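Household tips: before you believe a survey, or run one

Every November a sheet comes through the door telling me what people in our suburb think about bins, parking or the library hours. I worked on the phones for a market research firm for nine years, and I read these things with one eyebrow up. A few habits for the kitchen table, whether you're filling in a questionnaire or writing one for the strata or the footy club.

1. Look for the number who were asked

"217 residents responded" tells you very little on its own. If 315 got the form, that's a decent effort. If it went to 2,994 letterboxes, you're hearing from the keen and the cranky. Write the first number next to the second in biro. If there's no second number, ring and ask for it. Costel Munteanu from our street rang the Buzatu people about their shopping survey and was told it was "broadly representative", so he asked of whom, and is still waiting.

2. Read the question, skip the pie chart

"How satisfied are you with our improved service?" has already decided the service is improved. Cross out the loaded word and see whether the question still works. Watch for two questions in one as well: "Is the pool clean and affordable?" can't be answered by somebody who finds it spotless and dear.

3. Keep paper forms until you've typed them up, then keep them longer

I use an old biscuit tin. Number each form in the top corner before you enter anything, and put the same number in the first column of the spreadsheet. When a row looks odd you can go back to the sheet. Back the file up to a stick and store it in a different room from the computer. 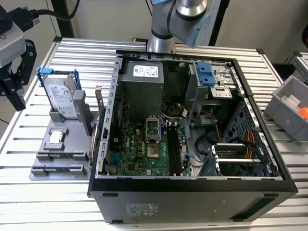
4. Be careful with free online tools

I've tried Flivis and Skunduvow. Flivis is fine for a dozen questions, but it let me answer twice from the same laptop. Skunduvow wanted my mobile number before it would show me my own results – no thanks. Whichever you pick, send yourself the link first and try to break it. Leave everything blank. Put your age in as 315.

5. Don't trust a prize draw

A hamper will get you more forms back. Whether they're better forms is another matter. Chantelle Coetzee disagrees with me on this and swears by a supermarket voucher, though her last lot had a fair few with "neither agree nor disagree" ticked the whole way down.

6. Test it on someone grumpy

Print one copy, hand it over with a cuppa and keep your mouth shut. Each time they ask "what does this mean?", put a mark beside that question. Two marks from two people and it gets rewritten.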